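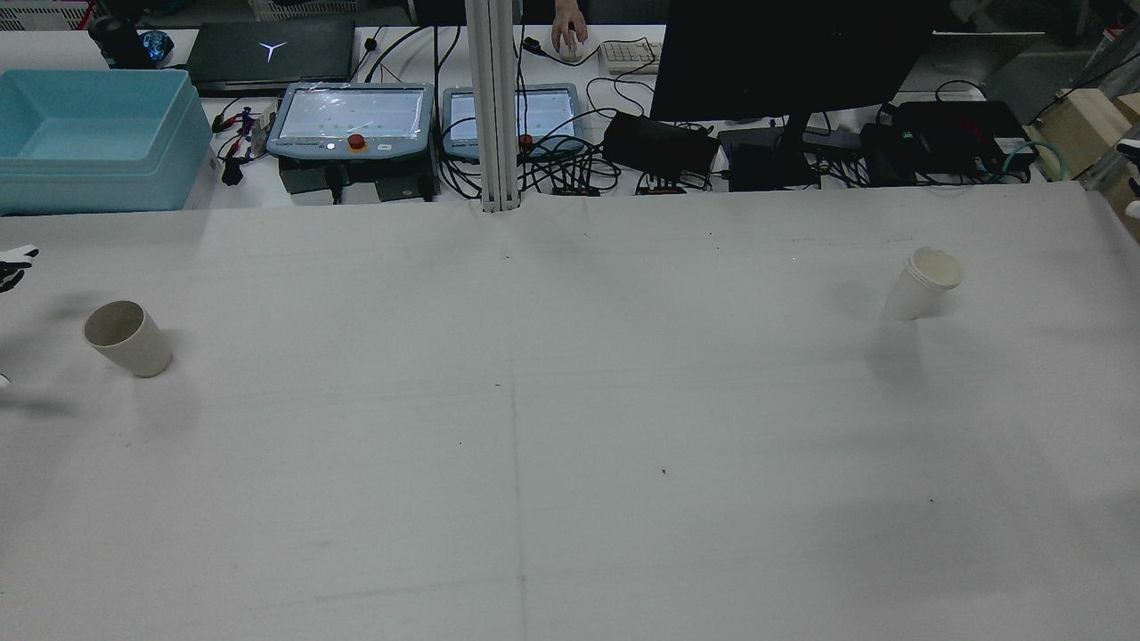

Benches > Surfaces and Covers > Cleaning and Marking

Forum New posts Search Log in

Pencil guide lines on matte white covering

Severyn Kostiuk
The bench has a Stilla cover, matte white, 16 months old. We lay out positions for cups and small parts in pencil, then rub the lines out and draw new ones. The lines come off. The smears don't, and by November there was a gray band across the middle that shows up worse than the current layout. I've tried a plain white eraser and a damp microfiber cloth. The cloth spreads it. What removes graphite from this finish without leaving a shiny patch?

Nektarios Bakalis
Dry first, always. Use a kneaded eraser, press and lift, don't rub. Then 80 percent isopropyl on a folded cloth, one wipe in one direction, turn the cloth, next wipe. A back-and-forth motion puts the graphite right back down.

benchleft44
I would not use alcohol on that cover. We did and got a visible patch at 283 mm from the front edge, exactly where everyone's forearm rests. Dish soap, well diluted, then plain water. Slower, but the sheen stays even.

Nektarios Bakalis
Was that alcohol or was it forearms? A matte surface gets polished by sleeves. Mine has had alcohol every week for two years with no change in sheen.

benchleft44
Could be both. I'd still test a corner.

Severyn Kostiuk
Kneaded eraser helped with the specks next to the long line. The smudges between the cross lines are still there. There is also the question of whether to keep a drawn grid at all. It's faint enough that a soft shadow hides half of it, and the paper cups get put down by eye anyway.
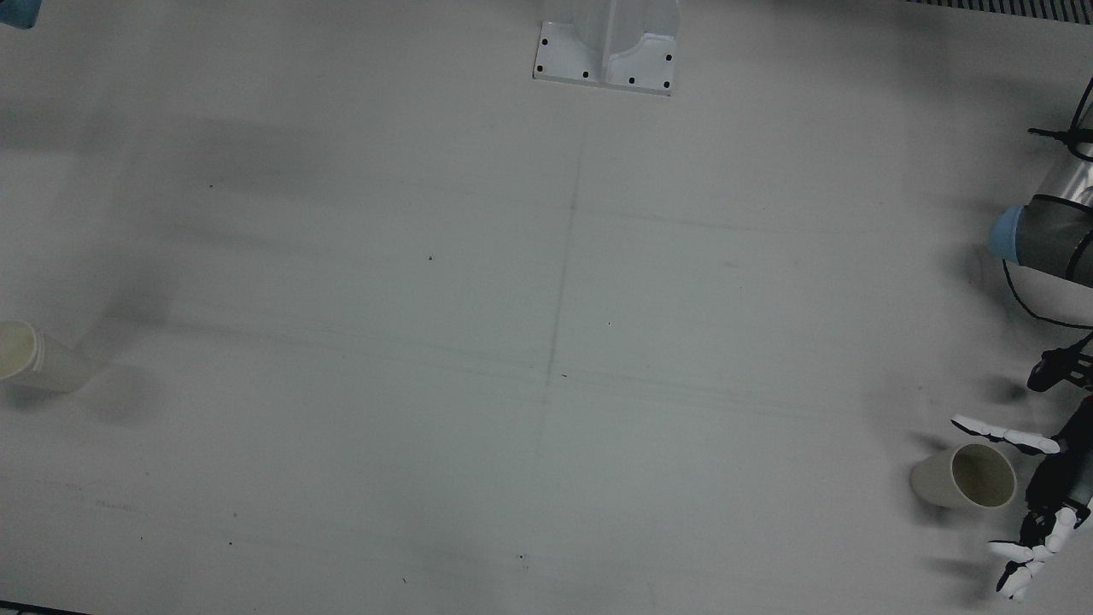
Phelan: drop the pencil and use corner ticks. A full grid puts graphite over the whole working area, and every cup or sleeve that crosses it drags some along. Four short ticks per position, 2H lead, light pressure – you erase a few millimeters and the rest stays clean.

Nektarios Bakalis
Disagree on 2H. Hard lead scores a soft cover and the groove collects dirt. HB, no pressure.

Phelan
Depends on the hand. I've not scored one yet.

benchleft44
Standness sells removable marking dots. They leave adhesive if you forget them over a summer.

Severyn Kostiuk
Will try ticks in HB and soap on the gray band, alcohol on one back corner only. The sheet is due for replacement anyway if the band stays.

Filed under: work surfaces, matte finish, graphite, layout marks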